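## 4. Data from Homes: Folding and Bed Tasks

The question behind this work is simple to ask and hard to answer: can a machine do the small chores of a home today, without a person standing beside it? In Section 3 we reported results for the bench tasks, where the object, the light and the surface were all under our control. In this section we turn to the chores recorded inside private rooms. We call this part of the collection Widance.

The Widance part contains 2,612 recordings from 12 homes, made between January and May. Each recording was made by a person who holds a two-finger gripper and does one step of a chore with it, for example taking a pillowcase by the corner or moving a shirt to the other side of the bed. We did not ask the participants to clean the room before recording, and we did not ask other family members to leave. Amadi and Laing, who prepared the protocol, considered that a cleaned room gives a too optimistic picture of how a policy will behave later. The cost of this decision is that many recordings contain persons, clothes and hands close to the working area, and the learned policy must find out which of them belong to the task.

A typical case is given in Figure 6. The bed is the work surface, and a person in jeans is so close that the denim takes a large part of the view. There are also two grippers' worth of difficulty that the bench never gave us: patterned cloth, and a wall with decoration which has many small edges.

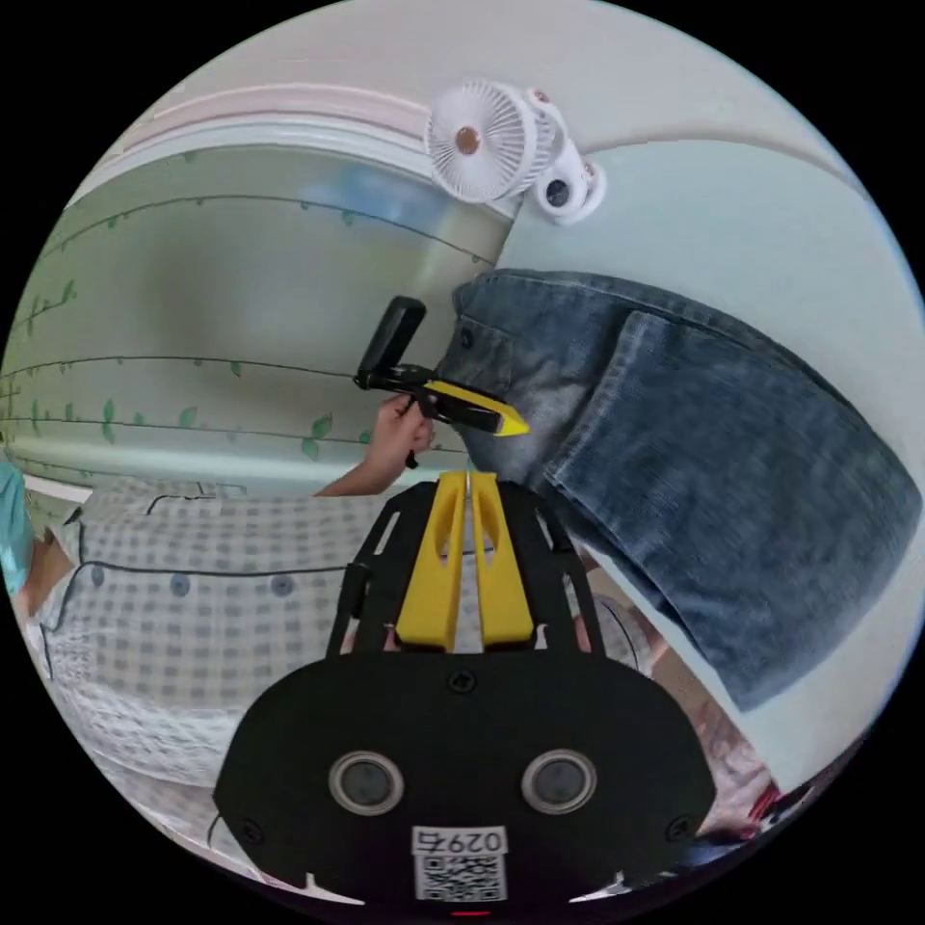
**Figure 6.** View from the hand-held gripper in a bedroom of the Widance part. The two yellow fingers are in the lower center; a hand with a second, yellow-tipped tool is above them, and a checkered sheet is at the lower left.

We trained the same policy as in Section 3 on the home recordings and tested it on 525 new attempts, in rooms which were not in the training set. An attempt was counted as successful only if the cloth was in the requested place and no person had touched it. For lifting a corner of a sheet the policy is close to usable. For spreading the sheet flat it is not, and the reason is mostly in the second half of the motion: the fingers hold the cloth well, but they open too early or pull in a direction where the cloth is already tight. Haldane looked through the failed attempts by hand and found the same pattern in almost every home.

The presence of people had a smaller effect than we expected. Some 400 of the test attempts had a person within arm's reach of the fingers, and the success rate there was only slightly lower. However, when the policy failed in these attempts, it often failed in a worse way - it moved toward clothing that somebody was wearing and tried to close on it. For a laboratory this is a wrong label in a table. For a home it is a safety matter, and we do not think that a better success rate alone can solve it. Forsyth has proposed a separate stop signal which is trained only on worn cloth, and we discuss it in Section 6.

We also compared with the Brustico baseline, using the settings of Hagedorn and the original finger shape. The baseline is faster on the lifting step and weaker on all steps which need a second grasp. We did not tune it for beds, so this comparison should be read with care.

From these results our answer for bedroom chores is still negative. Single steps can be done, and whole chores cannot be done without help.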